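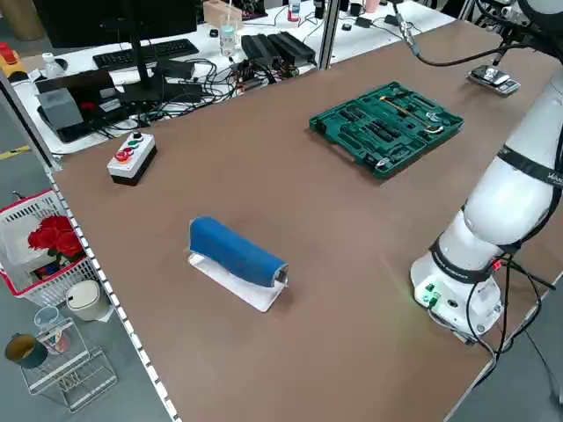
Estthorpe's tool library says it will start lending full socket cases to residents in May, with 14 kits on the shelf and a loan period of 10 days. The pitch is that people who need a ratchet twice a year shouldn't have to buy one. Fair enough. Whether the kits come back complete is another matter.

The last attempt, run out of the Boseck building, began with eight kits and was down to six by the end of its first summer. Most of the losses were small stuff, a socket here and an adapter there, but a case with gaps in it is not much use to the person who borrows it next.

Organizers say the molded cases will fix that. Every piece has its own slot, so a missing one should show as soon as the lid goes up. That only helps if a person opens the lid at the desk and looks, and the published plan gives no time for checking returns.
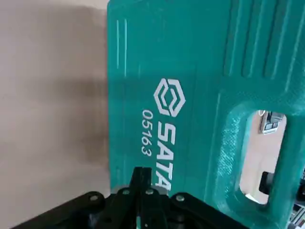 A hard plastic shell with a carrying handle is easy enough to get home on the bus, and the maker's name and a model number in white print should make replacements simpler to order. Who pays for them is less clear. The notice mentions a deposit but gives no amount - and the Tralumley branch, which is supposed to follow later in the year, hasn't said if it will charge one at all.

Chantharasri Hardware, on the same street, has agreed to sell single sockets to borrowers who lose one. It did not say at what price.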